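Ticket: Jaw reading stops short when handheld gripper is fully open
Project: Neltmont handheld gripper, home build
Opened by: Heriberto Robles
Handled by: Pirjo Kallio
Status: Open, waiting on user
Tags: encoder, linkage, calibration

Heriberto Robles wrote:

I have a pair of Neltmont handheld grippers built at home from the May files. The left one is fine. On the right one the jaw position climbs normally as I open the trigger, gets to 800 and stays there, although the fingers are still moving. It should go to 900 like the left one does. When I close again the value stays at 800 for a moment and then drops all at once.

The encoder board is the Jetov one from the parts list. Logging is through Buchanan on a laptop, 90 samples per second. I have not changed any defaults.

Tried so far:
Restarted Buchanan and the laptop. No change.
Swapped the USB cables between the two grippers. Problem stays with the right gripper.
Ran the open/close calibration again. It finishes without an error, but the saved maximum is 800.
Plugged the right gripper in with the left one disconnected. No change.

Pirjo Kallio wrote:

Thanks, the cable swap saves us a step. Please don't calibrate again for now. Each run writes over the old limits and I would like to compare them.

Two checks. With the power off, open and close the fingers slowly and feel for a tight spot. Then take the cover off the encoder, put a pencil line across the magnet holder and the shaft, and work the trigger a few times. If the line splits, the holder is slipping.

Also, which firmware is on the Jetov board? Buchanan prints it on the first line of the log.

Heriberto Robles wrote:

Firmware is 24 on both boards.

There is a tight spot, close to fully open. I had put it down to new pads. The pencil line split after a few squeezes, so the holder does slip.

I backed off the pivot screw beside the finger pad by a quarter turn and the tight spot is mostly gone. Haven't glued the holder yet. Which glue?

Pirjo Kallio wrote:

Then I think you have one fault causing the other. The linkage binds, the trigger keeps pushing, and the magnet holder lets go of the shaft. The board reports what it sees.

Before you glue anything, compare all the pivots with the left gripper. They should turn freely with no side play. If you back off one screw and leave its neighbor tight, the fingers can close crooked.

For the holder, clean the shaft with alcohol and let it dry. Use a very small drop of medium-strength threadlocker and leave it overnight. Keep it away from the plastic parts, some of them crack.

Renata Zieliński wrote:

Adding a note from my own build. I had the same plateau at a lower value and the link itself had warped slightly. Lay it on a flat surface and see if it rocks. Mine did. I reprinted it lying flat with the cooling fan turned down and it has been fine.

Heriberto Robles wrote:

Update, Saturday evening.

The link doesn't rock, so no reprint. Two of the pivots were tighter than on the left gripper. I reset them by feel. Holder was cleaned, threadlocked and left overnight.

Calibrated both grippers this morning. Right one now saves 900. I opened and closed it until my hand was sore and the value came back to the same place every time. The pencil line has not moved.

Still to do is a longer session with things in the fingers. An empty jaw doesn't load the linkage much, and the holder may behave differently when I'm gripping a rim. I'm using plates and bowls on the bed in the spare room. The quilt gives a little when I press down, and a dropped bowl doesn't break. Both grippers log to the same file.

Pirjo Kallio wrote:

Good plan. Start with the plates, flat items make you open wider before you close on the edge, and wide open is where yours was failing. Set the gripper to fully open between pickups so that every cycle has a maximum we can read.

Send the whole log, including the calibration lines. I'll leave the ticket open until then.

Heriberto Robles wrote:

Will do. Plates first, then the bowls, same order for each pass. I'll recheck the pencil line after the last one. 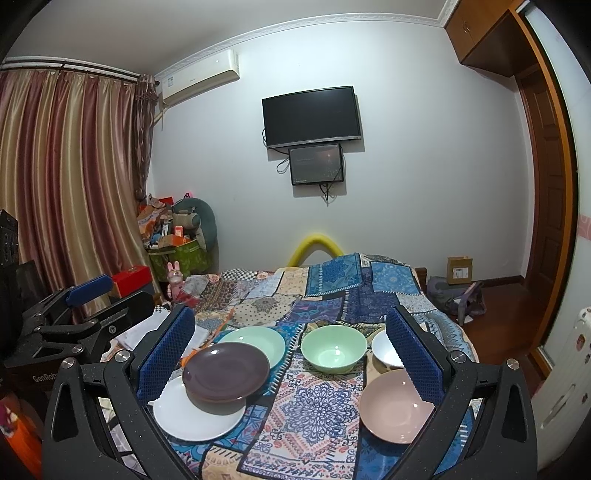
If the maximum drops below 900 at any point I'll stop there, leave the calibration alone and attach the log as it is.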